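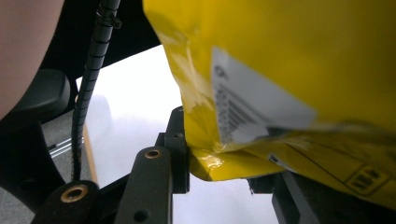
What the council did with the harbor vote

I sat through the whole council meeting last night, from a little after six until it broke up, and I want to get it written down before the local paper shrinks it to two paragraphs.

The item everyone came for was the housing plan on the old Ortuño land, the strip between the rail line and the harbor. The plan has been in front of the council in one form or another for three years. The version on the table was for 24 buildings, none taller than four floors, with a school site at the north end. The mayor's group wanted it approved before September, when the regional government is supposed to start talks with the port authority over who controls the waterfront.

Timing was what most of the argument was over. Efe Afolabi, who leads the opposition group, said the city was putting up facts on the ground ahead of the talks so that the port would have nothing left to bargain with. He asked for the vote to be held over until the talks had at least opened. He was calm about it and spoke for 12 minutes, which I know because the chair kept reading out his time.

Živko Nikolaidis answered for the majority. His case was that the city has owned the land outright since the cannery closed, that the port has never filed a claim to it, and that people on the waiting list can't live in a negotiation. He also pointed out that Afolabi's own group signed off on the first version of the plan when it was in charge. That is true. I went back to the old minutes this morning to check. The first version was smaller, though, at 17 buildings, and it left the slipway alone, so I don't think it settles as much as he wanted it to.

Then there was public comment. Thu Mạc, who runs the chandlery by the slipway, said she doesn't oppose the housing but has asked twice in writing what happens to truck access during construction and has had no answer. She didn't get one last night either. The planning officer said it would be covered at the permit stage.

Two people from the Uvby tenants' group spoke in favor. One man spoke against and mostly talked about parking on Canal Street, which is a separate item and isn't on the agenda until next month.

The delay motion failed by 3 votes. The plan itself passed right after by the same margin, with Xuân Trình abstaining both times. I asked her in the hallway why. She said she supports the building but thinks the council should have seen the port's letter in full, and all they were given was a one-page summary. I hadn't known there was a letter. I've put in a records request for it and will post it if I get it.

My own view is that the plan is decent and the process was poor. We need the homes. But the port talks are going to happen whether we vote early or not, and the city will be sitting across from people it has just annoyed - people who also control the dredging schedule and the bridge hours.

A correction to my last post: I wrote that Lộc Châu voted for the bus contract in the spring. He was absent that night and sent a note of support. He emailed me to say so and he's right.

Next meeting is the budget session. Comments are open below, and please keep them to the harbor plan.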